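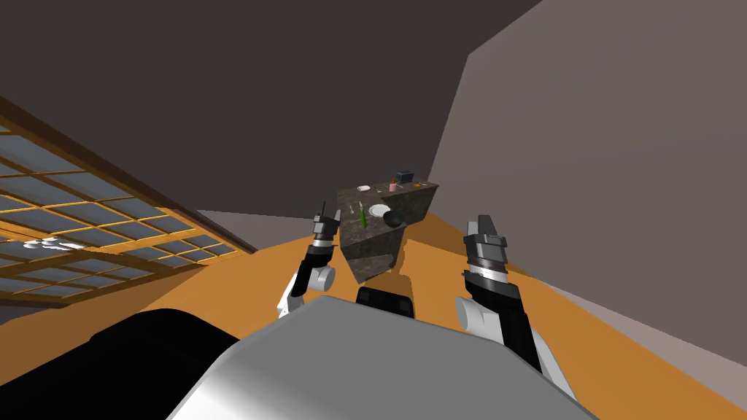
Grestenel opens its practice kitchen to the public

So I finally got my turn driving a robot! Grestenel, the little software outfit over in Omerstead, has put its simulated kitchen online as of July 2021, and anyone who signs up can steer a two-armed robot through chores from their own desk. You hold a controller in each hand, the left one moves the left arm, the right one moves the right arm, and the triggers work the grippers. Sounds easy. I spent my first 10 minutes waving at a counter.

The idea is that people show the robot how a job goes and the software learns from the recordings. They're after 2000 good runs before November, and the first job on the list is clearing the counter – plate, bowl, bottle, cup, all of it. Moataz El Sherbiny runs the project and sat in on my session over a call (very patient man). "Go slow and don't fix your mistakes too fast," he told me. "We want to see how you recover." Well, he got plenty of that from me.

The plate was the hard one for me. It's flat and I kept coming at it from too high up. The green bottle was much kinder, I think because you can just close on the neck and lift. The view tips when you lean, too, and that took some getting used to, so maybe don't try it right after lunch.

I did 8 runs and they kept two. I was weirdly proud of those two! Marchetti, who are paying for part of this, want the same lessons tried on a real pair of arms at their Julaston shop later on, but there's no date for that yet. Sign-ups are open now on the Grestenel site, and you can borrow controllers from their front desk if you live close by.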